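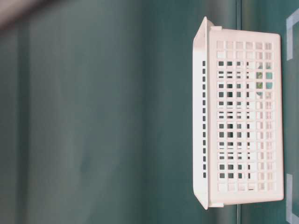
I have been putting off the pantry since we moved to Rotstead, and this month I finally ran out of excuses. So this is going to be a long thread about baskets, and I'm sorry, and also I'm not that sorry. 🧺

---

The pantry here is really a closet with ideas. Deep shelves, one bulb, and a door that opens the wrong way. Anything that goes to the back stays at the back. I found a bag of lentils in there that moved with us from the old apartment and possibly the one before it.

---

My first try was cardboard boxes with the flaps cut off. They looked so sweet for a week! Then an onion went soft in one and I'll spare you the rest.

---

So now it's white plastic baskets, the long rectangular kind with square holes all over the side. I like that you can peek through and get a hint of what's in there without pulling the whole thing down on your head.

---

A few of you asked about wicker. I love wicker, my grandmother had wicker everything, but flour gets into it and you will be picking at it with a toothpick until spring. Plastic goes in the sink with dish soap and that's the end of it.

---

Please measure your shelves first. Measure the depth at the floor of the shelf and again at the front, where the trim is. Mine lose 2 inches to the trim, and I learned that after I'd carried everything home from the Iden store and up the stairs.

---

What lives where, for now: onions and garlic down low where the air moves, potatoes in a different basket on the other side (they don't get along), snacks at kid height, baking things up top. Tea gets its own basket, and yes, it is already too full.

---

Labels! The holes make stickers a pain, they only grab at the bars and then they curl. I've been tying on paper tags with kitchen string through one of the squares, and if you write on both sides it doesn't matter when they flip around.

---

Still left to do: the bottom shelf, which is up to 15 jars of things I pickled in a very confident mood, and whatever is behind them. I'm going in after supper with a flashlight. If you have a good system for jar lids, please tell me, mine are in a soup pot.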